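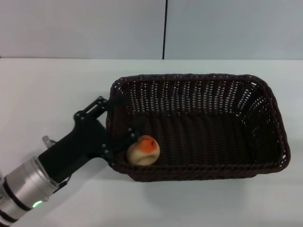 Arm at the basket station, model peach inside the basket.

Foulkes Fund – Progress Report, Vola Project
Prepared by Nia Nicholas for Wiremu Lowther
Friday, October 14, 2022

Period covered: September through the date of this report.

Summary

The grant pays for a set of recorded pick-and-place examples to be used in training the Vola policy. The target for this phase is 500 accepted episodes. As of this morning we have 64 accepted on the basket task. That is behind the plan we sent you in the summer. The reasons are set out below, along with what we propose to do about it.

Work done

The basket station is set up and in regular use. Every episode starts with a model fruit on the white table and ends with the fruit in the wicker basket and the gripper open. The operator drives the arm by hand controller for the whole episode. Nothing is scripted. We want the small corrections people make on the way in, so operators have been asked not to restart because of a clumsy approach. They restart only if the fruit leaves the table.

Three operators are trained: Mali Dafis, Morfudd Wynne and me. Yvonne Crabtree reviews each recording the following working day and marks it accepted, rejected or held. Held episodes go to a second reviewer.

The first batch used a shallow plastic tray. We moved to the basket at your request, so that the set would include a container with real sides. It has made the task harder. The fingers have to clear the rim going in and again coming out, and a low approach tends to push the basket along the table. Placements close to a wall are slow for all of us. We have kept these in the set, as they are the cases the earlier policy handled worst.

Rejected episodes

Yvonne rejected 21 episodes in this period. Most were rejected for one of two faults. In the first, the gripper state in the log lagged behind the head video, so that the fingers read as closed after they had visibly opened. Mali traced this to the logging computer's clock and it was fixed in late September. In the second, the operator stopped the recording before the arm had backed away from the basket. We have added a short pause to the operator sheet and the fault has been rare since then.

The rejected files have been kept. They are stored apart from the main set and will not be counted toward the target.

Schedule

We lost more time than planned to the clock problem, and the Lerkow hand controller was away for repair for over a week. With both sorted out, the station now runs every weekday morning. To make up the shortfall we would like to add afternoon sessions from next week, with Morfudd as lead operator. This can be met from the existing staff line and we are not asking for more money.

Handover to Himen

The training group at Himen has had a sample of the accepted episodes and can load them without changes. They asked for two things: a text label for each fruit, and the basket turned to a new angle between episodes – so far we had only been moving it from side to side. Labels have been added to all accepted episodes. The basket angle is now changed before each recording and noted in the log.

Decisions needed

Please confirm that afternoon sessions can go ahead. Please also tell us if soft objects such as cloth should still be included in this phase. Our preference is to leave them until the fruit set is complete, but we would need your agreement in writing, as they are named in the original work plan.

Spending is within budget. The itemized statement will follow from Morfudd under separate cover.

3 comments
0 shares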